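About Jendico

Small shop, big tables. We started in a rented garage with 2 saws and no sign on the door, now we're 7 people and a delivery van. Dining tables, desks, the odd bench. Everything made to order, usually in 35 days, sometimes sooner if the finish room isnt backed up.

Most of our work is for homes. Some cafes too, and one library job (3000 feet of shelving, never again. ok, maybe again).
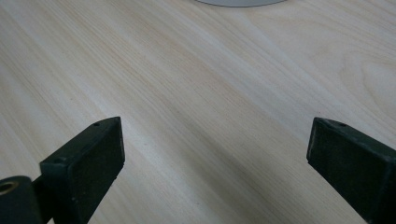 Visit us

Showroom's on the Farahani side of the building, use the back lot. Open till 5 pm, closed for lunch. Bring your room measurments, and the width of your front door. Samples are free, take a few home.

Repairs: yes, but only on our own peices. Call first. We slow down in April for machine upkeep.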